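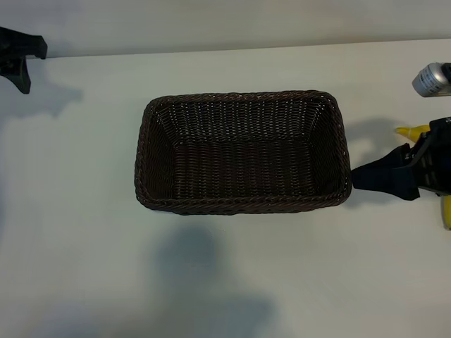 Do paid study planners help students get better marks?

There's very little to say they do. What they reliably produce is a nicely filled-in planner, and the few numbers I've been able to get my hands on don't connect that to anything on a transcript.

Okay, that's the opening exchange. Leave it up while people find seats, then start.

Hi everyone, I'm Sorcha Lenihan, I work in the learning centre, and I've been asked to talk for the orientation mentors about study apps. The email said "the best study apps for first years". I wrote back on 18th April and asked whether I could drop the word "best". I was told to keep it light.

Who gets asked this by first years? Hands up. (Wait.) Right. And what do you tell them? Take two or three answers. Someone will say Norik. Someone always says Norik.

So, Norik. For anyone who hasn't seen it, you put in your courses and due dates and it builds you a timetable in colours, down to the half hour. If you pay, it rebuilds the timetable when you miss something. I used it for a whole term. I missed a lot of things. By week six I had a very tidy plan for a person who gets up at five and doesn't have a job.

I don't think it's a bad product. I do think the claim on the sign-up page is a bad claim. It says students who plan with Norik "achieve more". More than whom? More of what? I wrote to ask and got a discount code.

Next bit is the survey. Go slowly here, last time I rushed it and got the same question three times.

Uriel Montes ran a survey at the Clusetton campus. He had 267 replies out of 400 sent, and that's a very good rate for anything that arrives in a student inbox. He asked which planner people used, how many hours they thought they studied, and whether they felt on top of things. The people with paid planners said they felt more on top of things. That's the line that got passed around, and I've seen it on a poster.

What the survey didn't ask was marks. It also didn't ask whether people felt on top of things before they paid. If I'm already organised, I'm quite likely to enjoy buying a planner. Uriel says this himself on page 2 of his write-up, in plain words, and I'd like more people to get to page 2.

Also, hours are what people remember, or what they'd like to remember. Ask me how long I spent on these notes and I'll give you a figure that makes me look good.

(If someone brings up the streaks in Divico, do it now. Otherwise skip to the group chat.)

Divico gives you a streak for opening your notes every day. For opening them. I had a student show me a long streak and then tell me, a bit sheepishly, that she'd been opening the same biology file on the bus and closing it again. She was upset when she lost the streak. She wasn't upset about the biology, which she hadn't learned. I worry about that one more than I worry about the cost.

Then the group chat. Every residence floor has one, and by the second week somebody is posting a photo of their desk at midnight. I can't prove those photos do harm. I can say that when students come to see me in a panic, they often talk about what everyone else seems to be doing, and very seldom about what the assignment is asking for. Make of that what you like.

What I'd actually be willing to stand behind is short. Testing yourself on material works better than reading it over. Spreading it out works better than doing it all the night before. Sleep helps. None of that needs a subscription, and you can do the first one with the back of an old handout. I'm sorry it's so dull.

Someone will ask about Gkikas, the flash card one. I like it better than the others. It does make you answer before it shows you the answer, so at least it's pointed at the right thing. The free version is fine. The ready-made decks I'd be careful with – I checked 10 cards from the first-year psych deck and two were wrong, and that's a small check, so please don't quote it as a rate.

For mentors, then. If a first year asks you which app, ask them what went wrong last week. Usually it's a reading they didn't understand or a shift that ran late. Send the first kind to me. The second kind needs to talk to their tutor early, before the due date, and most tutors are kinder about it than you'd guess.

Don't tell them your own routine unless they ask twice. Even then, include the days it fell apart.

Questions. If it goes quiet, ask the Norik person from the start whether they still pay for it.

Handouts are by the door on the way out. The room's booked after us, so chairs back against the wall please.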